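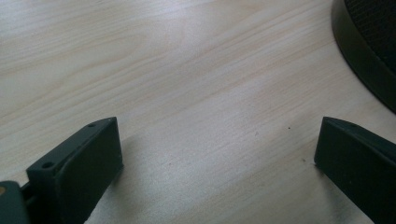
*Posted by Haris Stojanović, Feb 20, 2022*

**Zuruter 40 A brushless speed controller**

I've finally got these back from the board house, so the Zuruter is on the shop page as of tonight. It's a sensored controller for small outrunners, the sort you'd pull off a big model plane and bolt to a scooter or a pond pump. I built the first one because my old Hisent kept cutting out on hills and I was sick of walking home!

The basics:

- 40 A continuous, with the heatsink fitted
- six to 11 cells in series (lithium-ion, please don't ask me about lead)
- hall sensor input, 5 V, standard five-pin plug
- throttle by pot or servo pulse, picked with a jumper
- regen braking, off by default

It'll take up to 573 motor poles' worth of silly questions from me before I add sensorless starting — it's half written and it stutters, so it's not in this firmware. If your motor has no halls you'll want to glue some in or wait.

Wiring colours follow the Kowalczyk motors, so those plug straight in. With a Rernau you have to swap the yellow and blue phase leads or it'll buzz and sit there (I did this in November and spent a whole evening blaming my own code). Keep the battery leads short. If you must have long ones, add another capacitor at the controller end — low ESR, same voltage rating as the two on the board.

Boards come assembled and tested on my bench motor. The heatsink and screws are in the bag, but connectors aren't, everyone seems to have a favourite already. Limit of 2 per order till the next batch turns up. Email me with your cell count and motor and I'll set the low voltage cutoff before it ships.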